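Search this notebook Type and hit enter

We use cookies to keep you logged in and to count visits. OK Settings

Bench log, Clitetti rig, August

Sunday, which I know, I know. Jolanta wanted the bag task working before the Dranport people get their build, so I came in at ten and had the place to myself until Kavinda turned up with pastries (thank you, Kavinda, the apricot one was mine).

Short version: the fingers closed when they should have stayed open, and they closed hard. Longer version follows, mostly so I don't have to piece it together from the log files next week.

I was running the tennis ball pick out of the clear tote, the one with the canvas straps. The first 38 tries were fine, or fine enough, a few fumbles on the approach but nothing I'd write home about. On the next one the fingers came down toward the bag, paused, and then snapped shut well above the ball with a fold of plastic between them. Then the lift started! It had the bag and the ball and was on its way up to the drop point before I got to the stop button.
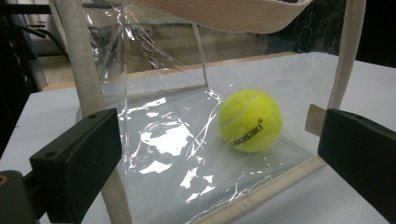
My first thought was the depth reading. Clear PVC is miserable for it — every crease throws back a glint, and the planner will happily take a bright patch for a surface if you let it. So I pulled the point cloud from the bad run and yes, there's a clump of junk points floating 71 mm over the table. The planner called that the top of the ball and closed on it. That explains where it closed. It doesn't explain how hard, and that's the part I don't like.

The force limit is supposed to be 15 N for anything soft. The log says 183. I read that line three times. Kavinda found it in the end, after we'd both been staring at the wrong config for an hour: when the Jutis driver restarts after a dropped connection it loads its own default limit and never asks ours for the value. The connection had dropped for a moment between tries, so from then on we were running with no soft limit at all and a green light on the panel. Lovely.

Nobody was hurt, but I'd had my hand in that tote a minute earlier, straightening the bottom.

Done today: limit is now sent again on every reconnect, and the arm won't move until the driver reads it back. Pulled the plug on purpose five times, came back right each time. Kavinda wants the lift blocked if the fingers stop wider or narrower than the ball should allow, and I agree, but that's his to write.

Not done: the depth junk. Might try a second view from the side before closing, or a matte sheet under the bag. Jolanta, if you read this before I catch you, please don't run it with the old driver on the Ostrowski bench. Same bug over there, I checked.

Hands out of the tote unless the arm is powered down. Me included.

Contact | © Clitetti workshop notes | Back to top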